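Sorting paint and brushes, part three: what the order of picking does

12 September 2025

I said in the last post that I would write up the ordering test once we had enough runs to compare. We now have 60, split between two ways of choosing what the arm picks up next, so this is a good time to put it down.

For anyone who skipped the earlier posts, the task is to clear an art table. Paint bottles go into the teal bin and brushes go into the green cup. The policy is trained on teleoperated demos and we call it Orel. It takes the camera views and an instruction and outputs short chunks of arm motion. A separate small module, Rulbridge, sits in front of it and decides which object the instruction should name. Rulbridge is the part I have been changing.

The old rule was to pick the closest object first. It is easy to write and it keeps the moves short. The trouble is that the tall bottles tend to be close to the edge of the table, and going after one of them with brushes lying nearby means the fingers come down over a handle. The new rule scores each object by how much free space there is around it and picks the one with the most room. Distance only breaks ties.

We also put black tape in bands on the paint bottles before this round. The bands change how much of the color shows, and I wanted to know if the object detector was leaning on big areas of plain color. It was, a little. Retraining the detector with taped bottles in the mix took care of most of it. 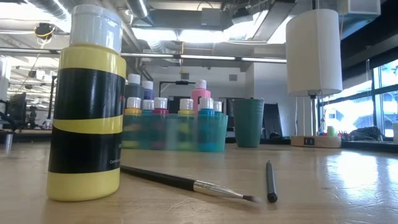 How the runs were set up

Each run starts from a layout drawn at random from a list. The list says which objects are on the table, which zone each one is in, and which way the brushes point. Whoever is on shift sets the table from the list and starts the run. We don't use the same layout twice in a row for the same rule.

A run ends when the table is clear, when the arm has made three failed grasps on the same object, or when someone hits stop. I count a run as clean only if everything ended up in the right container and nothing was knocked over on the way. That is a strict way to score it, and a lot of the runs I don't count as clean would look fine to a visitor. 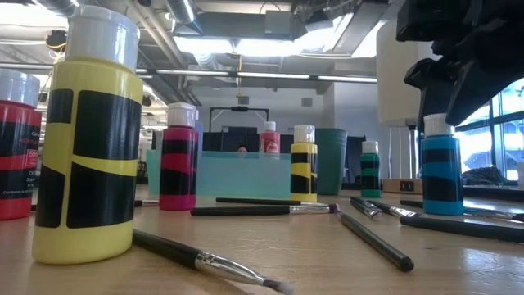

With the closest-first rule, 7 of 30 runs were clean. With the free-space rule, it was 17 of 30. I expected a gap but I thought it would be smaller. The policy weights were the same in both sets, and so were the gripper speed and the camera positions.

Most of the gain comes from the brushes. Under the old rule the arm often nudged a brush while going for a bottle, and then the brush was pressed up against something and could not be grasped from above. Under the new rule the loose brushes usually go first, and by the time the arm gets to the bottles there is less to bump into.

Two things did not get better. Brushes that cross each other still cause trouble, and the free-space score is no help when both of them are crowded. Bottles near the bin wall are also hard. The detector sees them through the plastic, or half sees them, and sometimes takes a bottle already in the bin for one standing behind it. Widad Harb wrote a depth check for this that throws out anything inside the outline of the bin. It works on recorded data. I have not run it live yet.

I also tried letting the policy choose for itself, with a plain "clear the table" instruction and no Rulbridge at all. I stopped that one early. It would start toward one bottle, switch to another partway, and hover between them. The demos were collected in March with one named object per instruction, so I don't think this says much about what the policy could learn with different data.

The next test uses the same two rules with more clutter and a new set of layouts. I would also like to log the free-space score at every pick, which I should have done this time. At the moment I can tell you which object was chosen but not how close the second choice was, and for the crossed brushes that is the number I want.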